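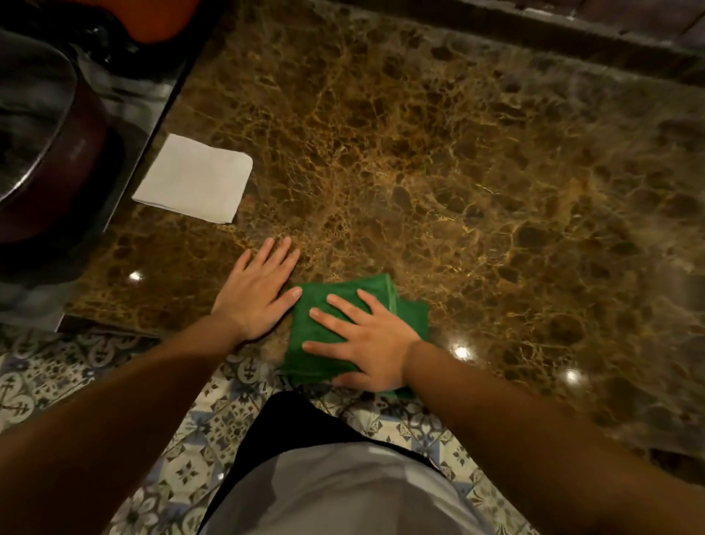 El paño se lleva doblado

Llevo muchos años limpiando encimeras ajenas, primero con mis manos y después con las de otros, porque desde hace tiempo coordino el turno de la mañana en una casa de huéspedes grande, de las que todavía sirven desayuno caliente y tienen cocina de verdad. Y como en estos meses me han preguntado tantas veces qué opino de «los robots» — mis hermanas, los proveedores, hasta el muchacho que nos trae el pan — he decidido sentarme a escribirlo con calma, con un café al lado y sin prisa por llegar a ninguna parte.

La historia de la automatización en mi trabajo empezó por los suelos. Goswood, que así se llama la casa, compró 3 fregadoras autónomas de la marca Clesto para los pasillos y el comedor. Son unos aparatos bajitos, bastante silenciosos, que salen a las cinco de la madrugada y vuelven solos a su base. Yo estaba en contra, lo confieso, y lo estaba con esa terquedad que nos entra a los que hemos aprendido un oficio a fuerza de rodillas. Fregar un pasillo largo era un trabajo feo, de los que dejan la espalda para el arrastre, y aun así me costaba verlo en manos de una máquina. Me costó más o menos hasta la segunda semana. A la tercera ya le había puesto una pegatina a una de ellas para distinguirla de las otras, y les aseguro que ninguna compañera mía ha pedido jamás que le devuelvan el pasillo.

Con las superficies el asunto es más delicado. Una encimera de mármol pulido, marrón, con vetas doradas por todas partes, es preciosa y es una traidora. Las migas desaparecen entre las vetas, una gota de aceite se confunde con el brillo, y el mismo brillo devuelve la luz de tal manera que hay que mover la cabeza a un lado y al otro para saber si aquello está limpio. Quien lleva tiempo en esto acaba limpiando con el tacto. Una mano aprieta el paño y la otra va plana sobre la piedra, con los dedos abiertos, y esa segunda mano, que parece que descansa, es la que se entera de todo: de lo pegajoso, de lo áspero, del azúcar que se quedó seco junto al borde. El paño, además, se lleva doblado, grueso, para ir cambiando de cara según se ensucia. A mí me lo enseñaron a los pocos días de empezar y lo he repetido tantas veces que me sale en sueños.

Pues bien, en marzo la dirección contrató un programa de prueba con Plerico, una empresa que quiere enseñar a brazos mecánicos a limpiar cocinas. Vinieron con mucha educación y con una presentación larguísima en la que se hablaba de 212 tareas domésticas. En la lista, limpiar una encimera ocupaba una sola línea. Una línea, pensé yo, para algo en lo que meto el azúcar seco, el aceite, las juntas donde la piedra se encuentra con el acero, la servilleta que alguien dejó y que no se sabe si es basura o si la está usando la cocinera para apoyar la cuchara. (Esto último parece una tontería y es la causa de la mitad de las discusiones de mi cocina.)

Hay quien cree, en mi gremio, que a estas empresas no hay que enseñarles nada, que cada gesto que les regalamos es un clavo más. Entiendo ese miedo y no me voy a burlar de él, que somos 12 personas en el turno y todas pagamos alquiler. Pero no lo comparto del todo. Me parece que el daño viene menos de la máquina que aprende y más de la manera en que se reparte lo que la máquina ahorra. Cuando llegaron las fregadoras, las horas que liberaron pudieron haberse convertido en despidos, y durante un par de semanas de muy mal dormir creímos que así sería. Se convirtieron, tras bastantes reuniones y alguna voz más alta de lo debido, en un turno que empieza una hora más tarde y en tiempo para limpiar bien lo que antes limpiábamos corriendo. No fue generosidad espontánea, fue algo que pedimos y que quedó por escrito. En Tuhiwai, el hotel del otro lado de la bahía, donde trabaja una prima mía, compraron las mismas máquinas y recortaron plantilla antes del verano. Las máquinas eran idénticas, hasta en el color.

Por eso, cuando alguien me dice que la tecnología «es inevitable», me pongo un poco pesada, lo reconozco. Inevitable será que exista. Que una mujer de 68 años, que es la edad que tiene la mayor de mi equipo, pueda dejar los pasillos y quedarse en la cocina sentada a ratos, o que tenga que irse a su casa con una carta, eso lo decide gente con nombre y despacho, y se puede hablar con ella. Conviene hablar pronto, además, cuando el contrato todavía está en borrador y nadie se ha encariñado con sus propios números.

Hay otra cosa que ha cambiado y que cuesta más explicar. Al tener que contar nuestro trabajo, hemos empezado a mirarlo. Durante años se nos describió como mano de obra sin cualificar, una expresión que siempre me ha parecido de una grosería enorme, y de pronto unos ingenieros muy jóvenes nos preguntan con cuánta fuerza se aprieta un paño, cómo sabemos que hay que darle la vuelta, por qué terminamos por el canto. Mis compañeras se reían al principio. Luego se quedaban calladas, pensando, y contestaban cosas finísimas que yo misma no les había oído nunca. Una explicó que en la piedra brillante ella se fía de la mano y en el acero se fía del oído, que el acero sucio suena distinto bajo el trapo. Me pareció de una precisión admirable, y me dio cierta rabia que hubiera hecho falta un robot para que alguien se lo preguntara.

De ahí viene lo único que pido a las empresas como Plerico y a las casas como la mía: que si ese saber vale para entrenar una máquina, valga también en la nómina. Que se pague la hora de enseñar como hora de enseñar, aparte de la de limpiar. Nosotras lo hemos planteado y de momento nos han dicho que lo estudian, que es lo que se dice siempre, y seguiremos preguntando en cada reunión con la misma amabilidad y la misma insistencia con la que se saca una mancha vieja.

Mientras tanto, a las siete hay que tener lista la cocina. Las fregadoras ya habrán vuelto a su rincón y el suelo estará hecho. Las encimeras, por ahora, las seguimos haciendo a mano.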